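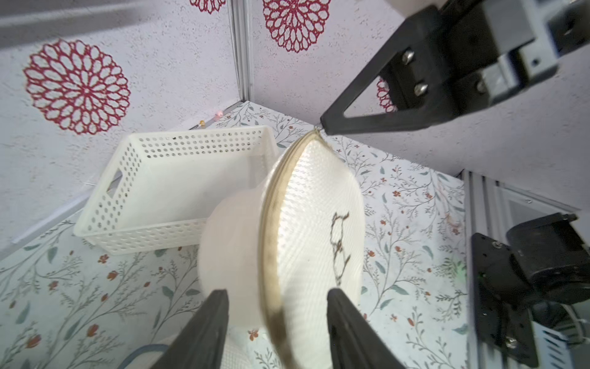 Perforated bowl, white plastic, with a narrow rim.

Unit 4: Washers, spacers and shims
Handout for the bench fitting group. Read before the workshop session and bring it with you.

4.1 What a washer does
A plain washer spreads the load from a bolt head or nut over a larger area of the part underneath. It also protects the surface while the nut is being turned. On soft materials the washer matters more than on steel, as a bare nut will dig in before the bolt reaches its working tension.

Plain washers are sold by the bolt size they suit, so an M8 washer has a hole slightly larger than 8 mm. Form A is the usual thickness. Form C has a larger outside diameter, and penny washers are larger again. Check the thickness if you swap one form for another, particularly where thread length is short.

4.2 Spring and locking washers
Split spring washers are common on older equipment. They flatten completely at fairly low tension and after that behave much like a plain washer. Do not rely on them where there is vibration. Wedge-locking washers are used in pairs, with the cam faces together and the ribbed faces outwards. Fitting them the wrong way round is the most frequent mistake we see in the practical.

4.3 Spacers
A spacer holds two parts a fixed distance apart. It may be a plain tube (the bolt passes straight through) or it may be threaded, in which case it is usually called a standoff. To order a spacer you need:

Inside diameter, or thread size
Outside diameter
Length
Material and finish

Length is measured between the end faces. On a male-female standoff the projecting stud is not included in the length. Kamran Mohmand's stores list gives stud length in its own column, so read the heading first.

The ends of a spacer must be square to the bore. If they are not, the bolt bends slightly as it is tightened and the joint will settle later. Test both ends on the surface plate before fitting.

4.4 Shims
Shims take up small gaps. Use the fewest pieces that give the thickness you want. A thick stack of thin shims is springy and traps dirt. Deburr the edges after cutting and measure the finished stack with a micrometer, not piece by piece.

Worked case: the Drirley pump base
The motor sits low at one foot and the gap measures 0.65 mm. Shim stock is held in 0.05, 0.10, 0.25 and 0.50 mm. Use one 0.50, one 0.10 and one 0.05, with the thinnest between the other two. Tighten, then measure again with the dial gauge before moving to the next foot.

4.5 Stores
Plain washers come in boxes of 500. Shim stock is issued by Fouzia Dhanial and has to be signed for. Return offcuts longer than 210 mm to the rack, with the thickness marked in pen.

Exercise
Draw a section through a bolted joint with a tube spacer and two plain washers. Label the grip length and work out the shortest suitable bolt for a 20 mm spacer between two 6 mm plates. State the washer and nut thickness you have used. Hand drawings to Rūta Mets by the end of July.

Next unit: dowels and location pins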